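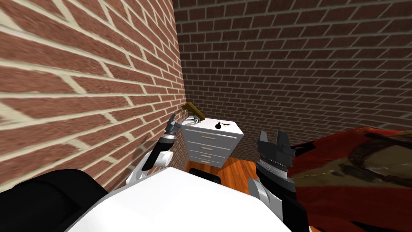
4. Loading the room and checking reach

Do this in the sim before you power up the real arms in the shop. Load the Somden room file, then wait for both arms to settle. Left gripper should come up near the back left edge of the nightstand, fingers toward the corner where the brick walls meet. Right gripper open, in the air. If yours looks close to that, go on. If the arms are folded or the body is sunk in the floor, reload.

4.1 Open the joint panel. Set speed to 14 percent, no higher for now.

4.2 Jog the left elbow up two clicks. Watch the forearm and the brick. Contact light must stay off.

4.3 Same with the right arm. Keep clear of the red furniture, it has a collision shape even if it looks soft.

4.4 Note the left wrist encoder. Ours reads 1352 at rest, 1318 after the jog. Yours will differ, write both down on the sheet by the bench.

4.5 Close and reopen the grippers, one at a time. Not both, the old Haslam driver drops packets.

NOTE: Small stuff on the nightstand top is not fixed. Bump it and you have to reset teh whole room, there's no undo yet. Roy is looking at it.

CAUTION: Unplug the USB link to the real arms first. The panel sends to whatever is conected.

4.6 Save as a new pose file, your initials in the name. Don't overwrite Natalie's.

Real arm set-up is section 5. Ask Štefánia for the bench key.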